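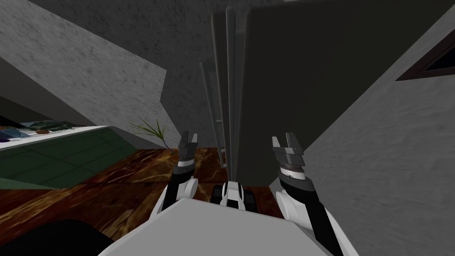
Chapter 10
Moisture Movement in Interior Wood Floors

10.1 Introduction

Wood exchanges water vapor with the air around it for as long as it is in service. A board that was dried, planed, sealed, and nailed down a century ago still gains water in damp weather and loses it in dry weather. The amount is small in any one day, but the change in width that goes with it adds up across a room. Most of the faults treated in this chapter, among them gaps, cupping, crowning, and buckling, come from this exchange.

Chapter 9 dealt with the strength of floor framing under load and took the moisture content of the wood as fixed. That assumption is now dropped. The reader should be familiar with the definition of moisture content given in Section 2.3: the mass of water in a piece of wood divided by the mass of the same piece when oven-dry, stated as a percentage.

10.2 Terms

Equilibrium moisture content is the value a piece of wood approaches when it is held in air of constant temperature and relative humidity. Indoors the air is seldom constant, and a floor follows its equilibrium value with a delay. Thin boards follow more closely than thick ones. A surface finish slows the exchange but does not stop it.

Shrinkage differs with direction. It is greatest along the growth rings (tangential), smaller across them (radial), and close to zero along the grain. A flat-sawn board therefore moves more in width than a quarter-sawn board of the same species.

Cupping is a curve across the width of a board in which the edges stand higher than the center. It occurs when the lower face holds more water than the upper face. Crowning is the opposite shape, and often follows when a cupped floor is sanded flat before it has dried.

10.3 A Case for Reference

Several worked problems in this chapter use the Drendside hall, a single-story building put up in 1953 over a vented crawl space. The main room has a strip floor of flat-sawn oak laid on softwood joists. In August the boards next to the north wall were found to be cupped, while those in the center of the room were flat. Iolanda Falcão, who surveyed the building, took 200 readings with a pin meter, half at the upper face and half near the lower face. The full table is given in Appendix C.

The readings are used first to find the moisture difference through the board — a simple subtraction — and later, in Section 10.6, to estimate the drying time needed before sanding.

10.4 Estimating Change in Width

For moisture contents below fiber saturation, the change in width of a board may be taken as proportional to the change in moisture content:

ΔW = W × C × ΔM

where W is the starting width, C is the dimensional change coefficient for the species and cut, and ΔM is the change in moisture content in percentage points. A negative result indicates shrinkage.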